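Brurkura wrist-view set, README

Brurkura is a small set of rendered wrist-camera episodes that we made while building a tabletop arm in a shared workshop. The arm is called Marty. This file covers what is in the folder, how it was made and where it falls short. If you only want to load the data, skip to Folder layout.

Maintained by Ekene Igwe (simulation, export) and Thierry Fleury (arm, gripper, mounts). Both of us work on it in the evenings, so replies can be slow.

Background

Marty is a six-joint arm with a two-finger gripper. The links are printed, the base plate is cut from scrap aluminum, and the joints run on hobby servos that we replaced one by one as they wore out. It is bolted to a bench at Sturport, the workshop we both pay into. Bench time there is booked in 60 minute slots, which is short once you take out setup and cleanup, so a lot of the work moved into simulation.

The simulator side is a set of scripts we call Uvura. It loads the arm model, puts it in a room, plays back a motion and writes out camera frames and joint values. It is slow and it has no user interface. You edit a settings file and run it.

We wanted data for two things. The first was a small network that guesses whether the gripper camera is looking at something useful. The second was checking our lighting and shadow settings before spending more time on object models. Most of what is in this folder was made in May, with the same room and the same arm model throughout.

What the data contains

There are 1355 episodes. Each one is a single motion of the arm, recorded at 30 frames per second. An episode has a frame sequence, a joint log and a small text file of settings.

The motions are mostly reaches and sweeps. Some were hand-posed, some were generated by picking random joint targets and throwing out the ones where the arm hit itself. The generated ones spend a good deal of time looking at walls and bare floor. We kept those because the first network needs them as negatives. A view with hardly any objects in it still has to be handled, and shadows on the floor gave us more false alarms than anything else in early tests.
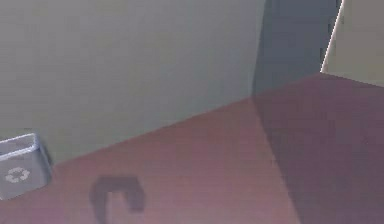
Floor and wall view with the recycling bin at lower left and a bracket-shaped shadow on the floor.

Frames like this one carry the tag low_content. The tag goes by what is in view, so a frame can be low_content even when part of an object is showing. Shadows do not count as objects for tagging. If your own work treats them differently you will need to retag, and the settings file has the light direction in case you want to do that by script.

Folder layout

episodes/ – one numbered folder per episode
episodes/NNNN/frames/ – color frames, PNG
episodes/NNNN/joints.csv – one row per frame
episodes/NNNN/settings.txt – room, light, camera offset, random seed
tags.csv – frame tags for the whole set
splits/ – train and test lists
tools/ – loader, tag viewer, joint plotter

Episode numbers have gaps where we deleted bad runs. Do not assume that the highest number is the episode count.

Joint log columns

frame – integer, starts at zero
j1 to j6 – joint angles in degrees
grip – finger opening, 0 is closed and 1 is fully open
cam_ok – 1 if the camera pose was written correctly, 0 if not

Angles are the commanded values. The simulated servos follow them exactly, with no lag and no backlash. The real Marty has plenty of both, especially at j2 and j3 where the arm carries its own weight. Thierry measured some of it on the bench but those numbers are not in this release.

Tags

There are 11 tags. The full list is in tags.csv, and these are the ones people are likely to use:

low_content – few or no objects in view
partial – an object is in view but runs past the side of the frame
surface_close – one flat surface takes up a large part of the view
shadow – a distinct shadow is visible
blur_bg – background is out of focus
jagged – stair-stepping visible along a high-contrast edge

A frame can have more than one tag. Tags were set by script from the object masks where possible, then Ekene went through the rest by hand using the tag viewer. The hand pass for shadow is the least consistent part. Soft shadows near the base of a wall were tagged in the early episodes and mostly skipped in the later ones.

Loading

The loader in tools/ needs Python 3, NumPy and Pillow. Run it from the top folder:

python tools/load.py --episode 0042 --tags

This prints the frame count and tags for one episode. With --split train it goes through the whole training list and reports any missing files. Run that once after unpacking. If it complains about joints.csv line endings, you are probably on an older copy of the tools folder.

Rendering notes

Frames were rendered at low resolution on purpose. The camera on the real gripper is a cheap board camera, and we shrink its image before it goes into the network anyway. Small renders also meant a batch could finish overnight on the workshop PC.

Edge smoothing was left off. Turning it on nearly doubled the render time on that machine, and we decided that we could live with the steps. They show up most on long slanted edges between something bright and something dark. Wherever a pale surface meets a dark green background, expect a saw-tooth line along the whole edge. A network trained on these frames alone may learn to lean on that pattern. Blurring the frames slightly before training helps, and the loader has a --soften option that does it.

The backdrop blur is a separate matter. It softens what is far away and leaves close surfaces alone, so the two effects often appear in the same frame.
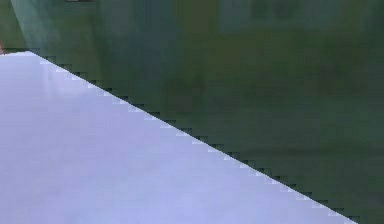
Known problems

1. No object contact data. We did not log forces or collisions.

2. One room. The walls, floor and recycling bin come from the same model throughout. Do not expect anything trained on this to cope with a different room without more data.

3. Camera offset. Thierry moved the camera mount on the real arm after the set was made. The offset in settings.txt matches the old mount. If you have built a copy of the arm from our drawings, check which mount you printed – the old one has two screw holes and the new one has three.

4. A few episodes have cam_ok set to 0 for the opening frames. The loader drops those frames by default. Use --keep-all if you want them.

5. Depth is missing. An early version of Uvura wrote depth images but they were scaled wrong, so they were taken out.

Using it with real footage

We tried mixing in frames from the real gripper camera. Mixed training worked better for us than rendered frames alone, but the real clips show other members' benches and projects, so they are not included here. If you record your own, match the frame rate and keep the gripper open at the start, as all the rendered episodes do.

Changes planned

Logging commanded and simulated joint values separately, once the servo model has lag in it. A second room. Edge smoothing as a setting that can be switched per batch. No dates for any of these.

License and contact

The frames, logs and tags can be used and changed for any purpose. Please keep this file with them. The scripts in tools/ are under the MIT license, see LICENSE.

Report problems through the issue tracker and include the episode number and the seed from settings.txt. Questions about the arm drawings go to Thierry, everything else to Ekene.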